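Publications > Housing Studies > Floors in Rented Apartments > Section 4

Last updated: 17/06/2019

4. Ceramic tile and the daily care of floors

4.1 Why the floor covering matters for the tenant

In the earlier sections we treated the floor as a cost of the owner. The owner buys it, pays for the laying, and hopes not to think of it again for many years. The tenant has another relation to the same floor. He or she did not select it, cannot change it, and has to clean it. In the interviews made in Drasness, the floor was the part of the apartment which tenants mentioned first when we asked what they would like to be different, before the kitchen and before the windows. We had not expected this, and the question about floors was at that time only a minor part of the guide.

The survey reached 688 households in 49 buildings. In the older buildings near the river the floors are mostly boards or linoleum. In the newer buildings, and in the older ones that were renovated by the company Orkano, the main rooms have glazed ceramic tile from wall to wall. The tenants call both kinds of building "the tiled houses", although they differ in nearly everything else, and we keep this expression here.

What the tiled houses have in common is the habit of sweeping. Many tenants own a vacuum cleaner and keep it for the bedroom, where there may be a rug. For the tile they take a broom and a dustpan. The reasons given were the noise in the evening, the trouble of moving the cord from one room to another, and the belief that hard wheels leave marks on the glaze. Dong-geon Joo, who carried out the interviews in the northern part of the town, noted that the last reason was often repeated in the same words by neighbors on one staircase. It seems to pass from tenant to tenant when an apartment changes hands.

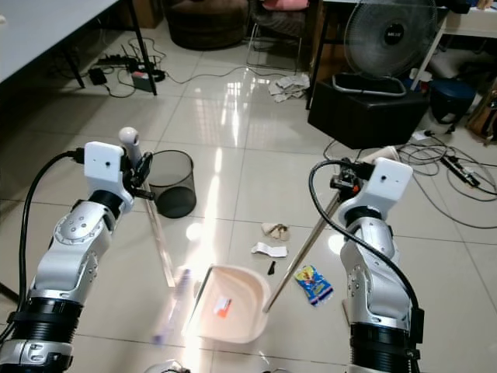
4.2 Gloss and the visibility of dirt

The word "clean" has at least two meanings in the interviews. In the first meaning a floor is clean if no dirt can be felt under the foot. In the second, a floor is clean if it looks clean from the door. Tenants with linoleum used mainly the first meaning, while those with tile moved between the two, sometimes in one sentence. One woman told us that her floor was "clean but ugly clean", and explained that it was swept and washed, and that in the morning light she could still see every path where people had walked.

We think that the gloss is responsible for this. A matt surface spreads the light, and small differences on it are lost. A glossy surface gives the light back in one direction, so that dust, fingerprints and the dried edge of wash water become visible at low angles and disappear at high ones. The tenant sees the floor from many positions during a day, and the judgment changes with them. In the rooms where the window stands opposite the door, complaints about streaks were more frequent than in rooms with a window at the side. Our material is not large enough to separate this from the age of the tile, and we give it only as an observation.

The color has a smaller role than we believed at the start. Pale tile was considered "difficult" by tenants who came from apartments with dark boards, and "honest" by those who had lived with it for a long time. Both groups swept it with the same frequency. The joints were another matter. Wide joints hold fine dust that the broom passes over, and tenants who cared about them worked a second time along the joints with a narrow brush. This second work is not included in any of the time estimates we know, which take the floor as one plane.

Khang Lại has proposed that the habit of frequent sweeping on glossy tile should be read as a reaction to visibility and not to the quantity of dust. We agree in part. In three buildings it was possible to compare apartments of equal plan, of which some had kept the old linoleum. The tiled apartments were swept more often. But they were also the apartments on the lower floors, close to the entrance and to the unpaved parking place, and the households in them may simply have had more to sweep – we cannot exclude it.

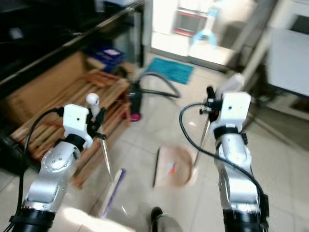
The tools used on these floors are mostly cheap, and they are bought without much thought, in the same shop where the household buys soap and matches. Owners rarely supply them. Still, the tenants had clear opinions about them, and these opinions were nearly always about the handle. The length decides if the person can stand straight. The upper end decides how the hand can rest, and where the tool can be hung afterward. A small rounded knob, of the kind seen in white above the left gripper in the preceding picture, gives the palm something to push against, and older tenants told us that they prefer it to a handle which is cut flat. The bristles were discussed less. Tenants said that soft bristles are better for tile and hard ones for the balcony, but several of them had only one broom and used it for both.

4.3 Sweeping in small apartments

The plan of the apartment has an influence which we can describe with more certainty. In the tiled houses by Orkano the corridor, the kitchen and the living room are one continuous surface without thresholds. The architect of the renovation saw this as an advantage, and for wheelchairs and for small children it is one. For sweeping it means that there is no natural place to stop. In the older plans each threshold closed a task: one room was swept, the dirt was taken up, and the next room could wait until tomorrow. Where the thresholds were removed, tenants spoke about "doing the floor" as one work from one end to the other.

Ailbhe Moriarty and Eoin Lenihan asked a smaller group of 20 tenants to write down when they swept and where they stopped. The diaries were kept in December, when shoes bring in the most sand. Some results were as we supposed. The corridor was swept more often than any other part, and the space under the kitchen table came after it. Less expected was the place of the stop. In apartments with a continuous floor, tenants stopped at furniture, at a change of light, or at the line where a rug used to lie in a former year. One tenant stopped every time at the same row of tiles and could not say why.

The dustpan had its own place in the diaries. In 19 of them it was mentioned as a cause of annoyance at least once. The complaint is an old one: a thin line of fine dust remains in front of the edge, the pan is moved back, and a thinner line remains. On a tile floor the edge of the pan must lie flat on a hard surface that does not yield, and any bend in the edge leaves a gap. If the pan stands over a joint, the dust falls into the joint. Tenants had found their own answers, such as a damp cloth for the last line, or pushing the line to the wall and forgetting it. A strip of soft material along the edge was praised by those who had it.
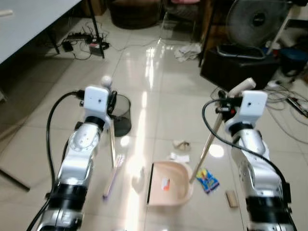
Figure 1. Handheld broom with a round white knob at the top of the handle; the purple and white bristle head rests on glossy floor tiles.

4.4 Consequences for the choice of covering

It would be wrong to conclude from this section that tile is a bad floor for rented apartments. It lasts long, it tolerates water, and the tenants who complained about streaks did not wish to have linoleum back. The point is more limited. When the firm Kwok prepared its price comparison for the town, the care of the floor was entered as one line with the same value for all coverings. According to our interviews this is not correct, and the difference is carried completely by the tenant.

Two changes would cost the owner little. The first is to order a satin glaze in place of the high gloss for corridors and kitchens, where the light is often low and comes from one side. The second is to ask for narrow joints in the specification and to check them when the work is delivered. Tarcísio Godoy has objected that narrow joints need tile of more exact size, and that the saving on care would be lost in the purchase. This may be true for large orders at the present price. In the Drurkden estate, where the joints are narrow, the tenants did not mention them at all, neither as good nor as bad. We return to the question of price in Section 5, together with the replacement of single broken tiles.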